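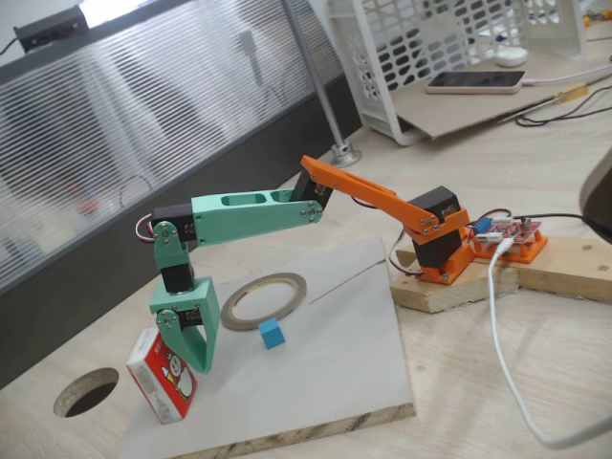
A red tissue packet on a desk.

Features > Living > Health at Work

The cold season at your desk

January 19, 2019

Elmarie Dlamini runs the front office at Hlongwane, a printing firm with 9 people on the payroll. Last June, five of them were off with colds in the same fortnight. Orders went out late and one customer left.

"People came in when they should have stayed in bed," she says. "They thought they were helping."

The firm has since changed its sick leave rules. Staff can take the first two days of a cold without a doctor's note, which used to cost them 700 rand a visit. Dlamini says people now take a day early on and are back sooner.

Marthinus Gumede, a nurse who visits small firms in the area, hears the same complaint wherever he goes. Colds pass from hand to hand, he says, and the shared things in an office get forgotten: the kettle, the door handle, the stapler, the phone at reception. He asks firms to wipe them down each morning and to put soap back in the washroom before it runs out.

His other advice is plain. Use a tissue once and bin it. Wash your hands before you eat. Open a window at lunch, even when colleagues grumble. He has no strong views on vitamin tablets and tells people to spend the money on fruit.

Cullell, a call centre across the road, has gone further and lets staff with a cough work from home. Its manager spent 900 rand on headsets so that no two people share one.

Dlamini would like to do the same, but a printing press can't be run from a kitchen table. She has bought a second kettle.

Related articles
Is your office chair too low?
Lunch breaks at Cimeo: a new start
How Sedier cut the noise on its shop floor
Soup for one, made in a flask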